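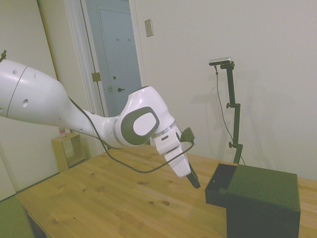 Spent most of July 24, 2023 on the planner for the Visedthorpe arm. Notes in a few posts while I still remember them.

**1/** The problem: the wrist kept stopping short on the way down to the box. No fault code. The controller just reported the goal as reached when it was still 30 mm too high.

**2/** I blamed the depth camera first. Recalibrated, ran the same pose 200 times, and the estimate hardly moved. So perception was fine and I'd lost a morning.

**3/** Next I went through the logs. 3233 planning calls last week, and 2457 of them came back on the first attempt. The rest went to the fallback, and every short stop was in that group.

**4/** The fallback planner loads its own copy of the collision scene. I didn't know that. Kirsten Vachon did, as she wrote the loader two years ago. Its copy still had the old box in it, which was taller.

**5/** So the planner was doing its job. It saw a box top where there wasn't one, clipped the goal to the nearest free pose and returned success. I'd call that second part a bug.

**6/** Fix one: both planners now read the scene from the same place (Ganar, our config server). Changing the box size once changes it everywhere.

**7/** Fix two: a clipped goal returns PARTIAL instead of SUCCESS. This broke four scripts straight away, all of which checked for "not failed". Three were mine.

**8/** While I was in there I added the cable to the model. It's a coarse capsule under the forearm, padded for the slack. Planning is a bit slower with it in. I can live with that.

**9/** Florian Kofler asked why we don't drop the fallback altogether. Fair question. The main planner still times out on some of the reaches over the rim of the box, and I'd like to know why before taking the other one away.

**10/** Still to do: the same check on the Fevside setup, which uses an older branch, and a test that compares the two scenes at start-up. I want both merged before August.

**11/** Branch is scene-single-source if anyone wants to look. The commit messages are poor, sorry. Read the diff on the loader first.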